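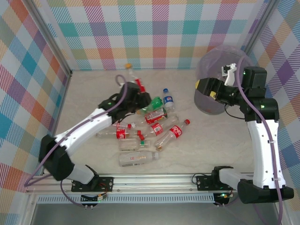 Kinnear, Oct 28, 2024

Bottle corner check, with comments
Filled in by Zulkifli Ngui

1. Floor under the bottles – OK. I do like the pale marble look, but it hides a drip very well, so please get down low and run a dry cloth over it before you sign.

2. Wallpaper, all three sides – OK. The pastel squares at the back are as cheerful as ever! Press the corners with your thumb where the paper meets the metal edges, and write down anything that lifts.

3. Bottles in a loose pile – OK. Plastic drink bottles only in here, please, the green one included. No glass, however nice the label.

4. Caps and leftovers – see comment. Every bottle should be emptied and rinsed before it joins the pile. I couldn't vouch for all of them today, so I've left this one open.

5. Front rail and bolts – OK by eye. Snug them up again in March.

6. Walkway, 30 inches clear – OK, and thank you to whoever moved the Tisance boxes.

Next check: same sheet, same pen if you can find it.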